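Two arms on one pine bench: second arm faults when the first one stops hard

Asked by Jad Khoury, October
Tags: arms, mounting, power supply, shared workshop

I am setting up two arms around one pine tabletop in a shared workshop. One stands behind the far edge, the other reaches in from the right. Controllers and wiring are on a wheeled cart behind the first arm. Both run the same joint limits. When the right arm stops from full speed with an 800 g load, the rear arm drops out with a following error on joint 2. It happens on almost every hard stop, never on slow moves. Is this mechanical or electrical?

2 answers

Elie Kanaan
Could be either. Log the supply voltage and the joint error on the same clock. If the voltage moves first, it is electrical: the stopping arm pushes current back into the shared supply and the other drive trips on overvoltage, which some firmware reports as a following error. Split the supplies or fit a brake resistor. If the voltage is flat, clamp an accelerometer to the rear base and repeat the stop.

Aldo Villa
had this with a Wotano supply, swapped it, went away

Comment from Jad Khoury: Logged it at 3 kHz. Voltage is flat, the error starts 40 ms after the stop. Current layout attached.
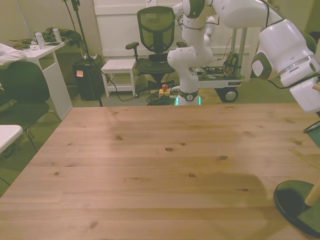 Tegwen Kneath: With a flat voltage I would leave the supply alone and lower the deceleration limit on the right arm by half. If the fault clears, raise it in small steps and check the base bolts on both arms for torque before each run.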